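Visit to the Brondon student robotics open day

I went to the February open day at the Brondon campus to see what the second-year automation class has been working on. Doors opened at 10 a.m. and the class of 28 had taken over the canteen and the two rooms next to it.

The course is run by Deepika Poduval, who worked in packaging before she started teaching. Students split into 5 teams at the start of the term, and each team gets the same arm kit and a budget of 2000 dollars for everything else. Most of it goes on motors and spare gear sets.

The task this year is drink service. The arm has to bring a cup to a dispenser, work the tap, and set the cup down without a spill. Teams are scored on finished cups in a set time. Pisharody, the team with the best score before the open day, had managed 23 in practice. Ulteria was close behind and had spent the week rewriting its grip code.

I spent most of the morning with Custum, the smallest team. They talked me through how they teach the arm. One student guides it by hand through the job, the computer stores the motion along with the video from the wrist camera, and then they do it again with things moved a little. They said taps were the hard part. A tap needs a steady push in one direction, and if the gripper comes in a little high it slides off. Their first fix was a rubber pad on the finger. Their second was slowing the whole approach down, which cost them points but gave fewer misses.

Coffee and sandwiches were at noon. There was a short talk on safety rules, and then visitors could try guiding an arm. I had a go and was worse at it than the twelve-year-old before me. Parking is behind the gym and fills early.

The class works at booth tables so that the arms have to deal with benches and tight corners, and they practice with dispensers of different sizes.

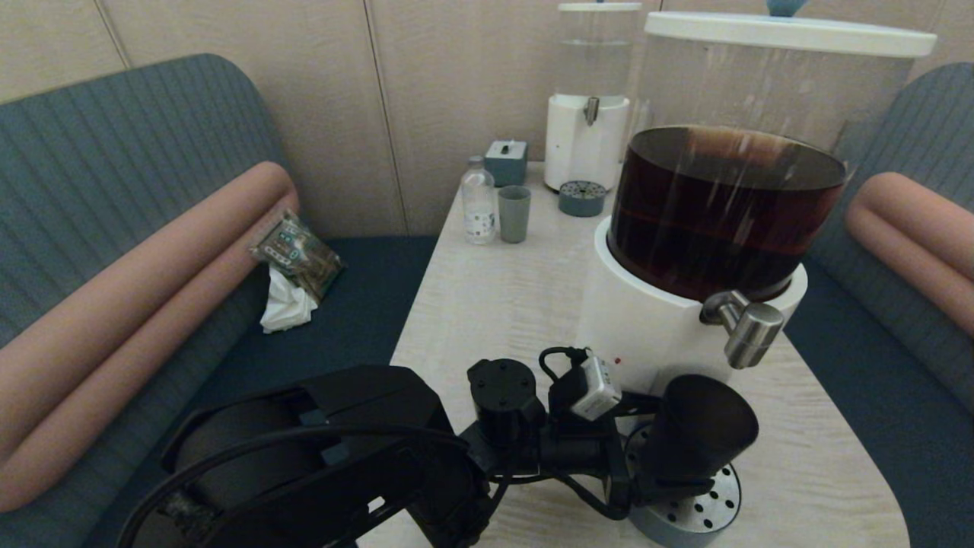

Do students need programming experience to join the class?

Beginners are accepted, and the first month covers basic coding before anyone works with an arm.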